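Ruedas de silla de oficina que dejan marcas en baldosa blanca brillante: ¿cambio las ruedas o pongo alfombra?

Publicado en Hogar y oficina > Suelos y muebles
Aug 3, 2020
3 respuestas

tristance_ofi

Buenas a todos. Primero pido disculpas por mi español, vivo aquí desde hace tiempo pero escribo poco.

Mi problema es el siguiente. En la oficina tenemos suelo de baldosa blanca, de la que brilla mucho. Es bonita cuando está limpia, pero las sillas con ruedas dejan unas rayas grises, finas, sobre todo delante de las mesas y en el camino hacia la puerta. Algunas rayas salen con un paño mojado y otras no salen, y no sé distinguir si es suciedad de la rueda o si la baldosa ya está arañada.

Las sillas son las típicas negras, con respaldo de malla y base de estrella. Las compramos de segunda mano a una empresa que cerraba, así que no tengo manual ni sé la marca de las ruedas. Las ruedas son duras, si doy un golpe con la uña suenan a plástico. Ruedan demasiado bien, a veces me levanto y la silla se va sola hasta el centro de la sala.

También hay otro asunto. En un rincón pusimos una alfombra marrón con dibujo, que trajo una compañera de su casa, y allí no se ven marcas, pero la silla se engancha en el borde cuando uno entra o sale.
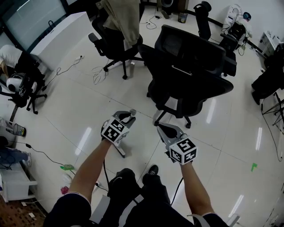
Las sillas negras sobre la baldosa; la alfombra queda a la izquierda.

Mis dudas son estas:

¿Las ruedas blandas, de goma, de verdad no marcan? He leído opiniones contrarias.

¿Es mejor comprar una alfombrilla transparente para cada puesto? El problema es que nosotros movemos las sillas mucho, no siempre trabajamos en el mismo lugar, y me parece que las alfombrillas van a molestar.

¿Cómo limpio las marcas que ya están, sin quitar el brillo?

El local es de alquiler y en febrero tenemos que hablar con el dueño del contrato nuevo, por eso quiero dejar el suelo presentable. Muchas gracias por su tiempo.

barros_suelos

Hola. Tuve durante años un suelo casi igual en una tienda, así que puedo contar lo que me funcionó.

Antes de comprar nada, dé la vuelta a una silla y mire las ruedas. En la mayoría de los casos las rayas no las hace la rueda sola, las hace lo que lleva pegado: arenilla de la calle, pelos, trocitos de cinta adhesiva, incluso alguna grapa. La arenilla es la peor. Yo saqué de una sola rueda una bola de pelo tan apretada que la rueda ya no giraba, se arrastraba, y justo esa silla era la que más marcaba.

Para limpiar: se tira de la rueda hacia fuera con fuerza, en las sillas corrientes sale sin herramienta. Si no sale, se ayuda con una palanca pequeña, con un trapo en medio para no romper el plástico. Se corta el pelo con unas tijeras finas, se pasa un paño húmedo y se deja secar antes de ponerla otra vez.

Sobre la goma: hay goma y goma. La negra barata también marca, a veces más que el plástico duro. Busque que diga "no deja huella" o que sea de poliuretano, normalmente gris o translúcido. Y mida el vástago (la barrita de metal que entra en la base) antes de pedir nada. Yo pedí un juego sin medir y lo tuve que devolver. Si mide su vástago con un calibre y no con una regla, mejor, porque la diferencia entre medidas parecidas es muy pequeña. Mida el largo también, no solo el grueso.

Para las marcas viejas pruebe por este orden:

Agua templada con un poco de jabón neutro y un paño de microfibra.

Una goma de borrar blanca, de las del colegio. Parece una tontería pero quita las rayas de plástico y de suela.

Alcohol en un paño, poca cantidad, y aclarar después.

Si después del alcohol la raya sigue, pase la uña por encima. Si la uña se engancha, es un arañazo y no se va a quitar limpiando. Si la uña pasa lisa, insista con la goma. No use estropajo verde, ni polvos, ni esas esponjas blancas "mágicas" en toda la superficie, que son un poco abrasivas y dejan la baldosa mate en esa zona. En una baldosa tan brillante se nota mucho al darle la luz de lado.

plonden22

Alfombrilla transparente y se olvida del problema. En mi trabajo las pusimos y muy bien. No son caras.

tristance_ofi

Gracias, pero como digo arriba, las sillas cambian de sitio todo el día. Tendría que cubrir media sala.

plonden22

Pues entonces ruedas nuevas. O sillas sin ruedas.

ullham_taller

Buenos días. Arreglo sillas de oficina y quiero añadir unas cosas a lo que explica barros_suelos, que en general está bien.

Lo de que la silla se va sola cuando usted se levanta: existen ruedas con freno que se bloquean cuando no hay peso encima, y otras que se bloquean al revés, cuando uno se sienta. Mucha gente las compra cambiadas. Para una oficina con suelo duro le interesan las primeras, las que frenan con la silla vacía. En el anuncio suele poner "autofrenada sin carga" o parecido, y si no lo pone, pregunte al vendedor antes de pagar.

Cambie siempre el juego completo de una silla. He visto sillas con 3 ruedas nuevas y las demás viejas, y la silla queda coja y carga más sobre unas que sobre otras. Si el presupuesto no alcanza para todas, haga primero una silla entera, la que más se usa, y observe el suelo durante un par de semanas antes de pedir el resto.

Sobre la alfombra: una alfombra suelta encima de baldosa lisa resbala, y cuando las ruedas empujan el borde se forma una arruga. Es más problema de tropezar que de marcas. Ponga debajo una malla antideslizante, recortada un poco más pequeña que la alfombra para que no asome. Si el borde sigue levantándose, deje la alfombra para una zona donde no pasen ruedas. Otra cosa: la rueda blanda va bien en suelo duro pero en alfombra gruesa cuesta más mover la silla. Si un compañero se queja de que ahora le pesa, será por eso.

Los cables en el suelo, si los hay, recójalos también. Una rueda que pasa muchas veces por encima de un cable lo acaba pelando, y además se desgasta con un escalón y después hace ruido.

Respecto al dueño del local, yo haría fotos de los arañazos ahora, con fecha, y preguntaría si le quedan baldosas sueltas de cuando se hizo la obra. Muchas veces guardan una caja en algún lado. Cambiar 4 baldosas malas es un trabajo corto para un albañil, lo complicado es encontrar el mismo tono de blanco si ya no las fabrican.

tristance_ofi

Muchas gracias a los dos por las explicaciones tan completas. Ayer por la tarde saqué las ruedas de una silla y tenía de todo dentro, también un trozo de brida. La goma de borrar funciona en casi todas las rayas que probé. Quedan dos donde la uña se engancha, cerca de la puerta.

He medido el vástago con un calibre prestado y voy a pedir un juego de las grises con freno sin carga para probar. Cuando lleguen escribo cómo ha ido. De la alfombra todavía tengo que hablar con mi compañera.

barros_suelos

Me alegro. Para las dos de la puerta mire si hay arena en el felpudo, porque muchas veces viene de ahí. Sacúdalo fuera y no con la puerta abierta, como hacía yo.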